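What Does a Dance Caller Do?
Kids' Corner, Skoltport Party Pages
11 Feb 2024

Have you ever been to a wedding where everybody got up to dance at once, even the great-aunts and the cousins who were hiding under the table? If they were all doing the same steps, holding hands in long lines and ducking under each other's arms, there was probably somebody at the front with a microphone telling them what to do next. That person is a dance caller, and calling is a real job that grown-ups get hired for. It's a fun one to learn about, so get comfy and we'll go through it together.

The caller stands near the band, usually up on the stage or on a sturdy box so people can see. When the music plays, the caller says the name of each move just before it's time to do it. "Circle left!" means everyone holds hands and walks around to the left. "Swing your partner!" means you and your partner hold on to each other and spin around. "Promenade!" is a fancy old word for taking a walk side by side. There are lots and lots of these calls, and some of them have very silly names, like "dip and dive" and "box the gnat" (a gnat is a tiny fly, and no, you don't have to catch one).

Why do they call early?

Try a little experiment. Ask a friend to walk across the room, and say "Stop!" Did your friend stop right on the word? Probably not! It takes a moment for a word to go into your ears, get sorted out by your brain, and then travel all the way down to your feet. A caller knows this. So the call for the next move comes while you are still finishing the last one, usually 2 or four beats ahead. If the caller waited until the very moment you needed to turn, half the room would still be going the other way, and there would be a lot of bumped noses.

To get this right, a caller has to count. Most dance tunes are put together in groups of eight beats, and callers get so used to it that they feel the eights going by without saying them out loud. You can try it with nearly any bouncy song you like. Tap your knee and count up to eight, then start over, and see if you notice the tune starting a new bit when you get back to one. Isn't that neat? I still do it in the grocery store when there's music on. 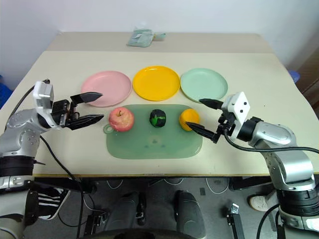

Before the music even starts, there is something called the walk-through. Everybody gets into place, and the caller explains the dance slowly with no band playing. You walk through each move, one after another, and find out where you're supposed to end up. People get mixed up in the walk-through all the time, and it's fine, it's what the walk-through is for. A good caller will do it twice if there are plenty of new dancers, and will pick an easier dance for the first one of the evening so nobody's tummy gets nervous.

Then the band comes in. A dance band for this kind of party might have a fiddle, an accordion, a guitar and a double bass, which is like a violin that grew as tall as a grown-up. Here in Skoltport, lots of people have danced to a band called Virág. The name is the Hungarian word for "flower," and you say it a bit like VEE-rahg. The band and the caller have to be good listeners to each other. When the caller wants the tune to end, there's no time to walk over and have a chat about it, so they use signals. One raised finger often means "one more time through." Some callers lift a foot off the floor. If you watch closely at your next wedding, you might catch it before the dancers do, and then you'll know a secret!

How many people can dance at once?

That depends on the room and on the dance. A square dance needs eight people in each square, with one couple standing on each side. If 20 people want to dance, you can make two squares, and there will be four people left over. What happens to them? Well, a kind caller won't leave them sitting out all night. The next dance might be a big circle, where any number of people can join in, or a long line that you can keep adding to at the end.

The old Gilletti ballroom on our main street has room for 100 dancers with their elbows out, and a caller there has to be heard all the way at the back. The microphone helps with that, but callers also learn to say their words very clearly. Big rooms make echoes, and in an echo "left" can turn into mush. So they open their mouths wide on the important words, and leave the chatter for the quiet parts in between.

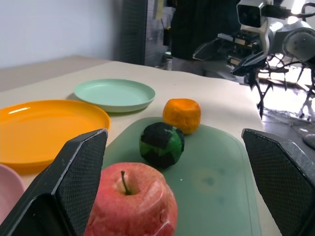

At a bigger place, such as the Flovier hotel by the harbor, there might be around 300 guests at a wedding, though they don't all dance at the same time. Plenty of them would like to sit and talk, or have another slice of cake, and a sensible caller plans for that too. Three dances and then a rest is a nice pattern. Callers bring a list of dances with them, often on little cards, and they shuffle the cards around during the evening depending on how everyone is doing. Lots of small children in the room? Out comes an easy one with plenty of clapping. Is everybody red in the face and puffing? Time for something slow.

Where do callers learn all this?

Most of them start out as dancers. They go dancing for years, and one day they wonder what it would be like to be the one with the microphone. They learn a single dance by heart, and they practice it at home, sometimes with salt shakers or checkers standing in for the people, pushing them around the kitchen table to see who ends up where. Our dance club holds a beginners' evening every January, when new callers each get a turn with one short dance. They often mix up left and right, and the dancers help them out and clap very loudly for them at the end.
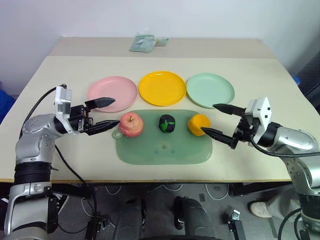
Three round plates in a row, with the pink one on the left.

Try it yourself

You need four friends and some music with a steady beat. Four of you are the dancers, in two pairs, and one is the caller. Stand the dancers in a small ring and call these, with eight counts for each:

Circle left
Circle right
Walk to the middle and back
Swing your partner

Then go back to the top and do it again. Walk it through first with no music. When it's going well, let somebody else have a turn at calling, and see if you can remember to say each call a little bit early. If it all ends in a giggling heap, turn the music off, find your partner and start again from "Circle left."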